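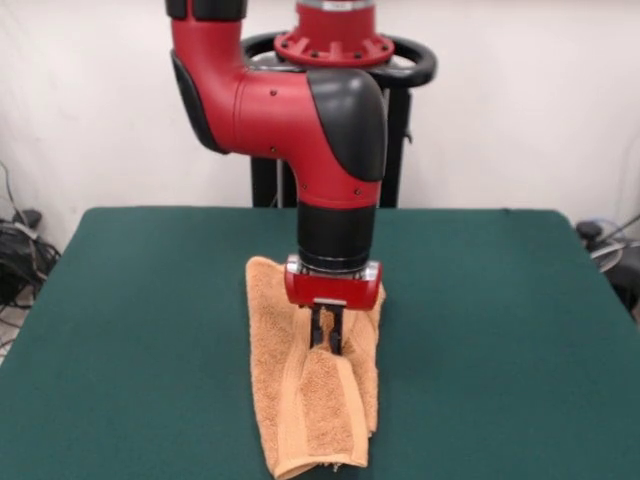
Towel cell, gripper closed on the pile.

Ticket: Spare fingers and second arm, budget line query
Opened by: Inna Kostiuk
Assigned to: Damián Palma
Status: Waiting on finance

Inna, 9:40 am
Zerville's quote came back at 111 dollars a pair for gripper fingers, minimum order 20 pairs. We have one arm in this request. I admire their optimism.

Damián, 10:15 am
Asked for a smaller minimum. They offered 6 pairs and a colour brochure. Lead time is some 4 weeks, so January if the form gets signed before everyone goes to the cottage.

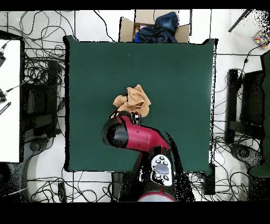 Finance also wants the cable management moved to next year's budget. I'd keep it in this one, along with floor trunking and a proper bin for the fabric. The cardboard box has depreciated fully.

Inna, 1:30 pm
Agreed. Karkeck can do trunking, quote attached. Cuiping Guo has to approve anything labelled "furniture", so please don't label the bin furniture.

Damián, 1:50 pm
Relabelled as "textile input module". Second arm stays parked until the fingers are costed. Leaving the ticket open.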